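Print this page | E-mail this page

Flaltden Workshop Notebook
Household tasks, soft goods
Entry of 14th January

The purpose of the present series is to establish whether a machine can be trusted with the ordinary tidying of soft articles: lifting them, putting them aside and returning them to their place. Hard goods were dealt with in September and are not repeated in these notes.

The Adcombe record now holds 2,689 attempts against a target of 4,000. Xuân Triệu has asked that attempts abandoned before contact be entered separately. This will be done from today, and the earlier sheets will be left as they stand.

Long-pile articles remain the principal difficulty. The outline of the fur is not the outline of the body beneath it, and a grasp planned on the former tends to close early and hold fibre only. Straps offer a better hold where there is one, but a loose loop changes shape each time the article is set down, and the plan must be made afresh. 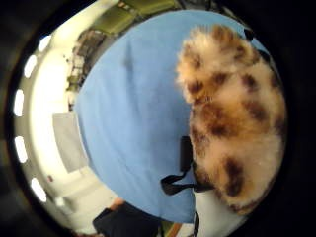 The cloth underneath presents a second problem. When the fingers approach at a shallow angle they may gather the fabric together with the article, and the two are then carried off as one. A person feels this at once and lets go. The present software has no equivalent, and the Wultora force readings are too coarse to supply one. It is proposed to run a block of 50 attempts with a steeper approach, all other settings unchanged.

As to the general question, the view of this workshop is that a machine may be given the clearing of firm, plain articles under supervision. It should not yet be given a bed or a sofa to put in order.

Outstanding: new finger pads (Jatoi, on order); revised entry sheet; a decision on whether a strap hold counts as a full success. I am inclined to say that it does.

Comments (3)

xtrieu: Agreed on strap holds, provided the sheet says which kind of hold was used.

Bench 2: Please keep the shallow approach for the short-pile goods. It gave us no trouble there.

R.: Is the 4,000 to include the abandoned ones?

Contact the workshop | © Flaltden | Back to top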